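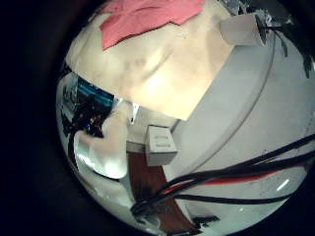 Lanz Folding and Wiping Cloth, Salmon

The Lanz cloth is a general-purpose cloth for the workbench, the kitchen table or the laundry shelf. Zander sells it in packs of 8 or 16, and there is a carton of 300 for workshops and schools. All packs contain the same cloth in the same color.

It is soft enough to fold by hand without pressing. A fold can be rolled over at one end or laid flat, and the cloth can be shaken out and used again. Small creases stay in the fabric after folding. They come out in the wash and do not affect how the cloth wipes or dries.

Use it with a cover

Most customers buy the cloth together with the Wernari bench cover in cream. The cover goes down first and the cloths are folded or sorted on top of it. Salmon is easy to find on a pale cover, even on a busy bench with tools and parts on it. The Wernari cover is sold separately and comes folded, so expect light wrinkles when you first lay it out. Leave it flat overnight if they bother you.
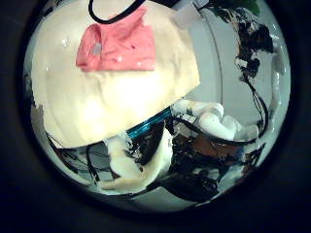
Lanz cloth in salmon, folded on a cream cover.

Washing and care

Wash new cloths before first use – the color can run a little in the first wash, so keep them away from whites. After that, use a normal warm cycle. Do not use bleach or fabric softener. Tumble dry on low or hang to dry. Wipe the cover with a damp cloth and mild soap. Do not machine wash the cover.

Oil and paint may leave marks that washing will not remove. Marked cloths are still fine for rough jobs.

Ordering

Packs of 8 and 16 ship from stock in 2 working days. Cartons are made up to order, and the next batch leaves the warehouse on Tue 25 August. The cloth also fits the Vakeo wall dispenser, large size only. The small Vakeo dispenser has been out of production since March and we no longer stock parts for it.

Unopened packs can be returned. We cannot take back cloths that have been washed. Slight differences in shade between batches are normal – if the shade has to match, order everything you need at one time.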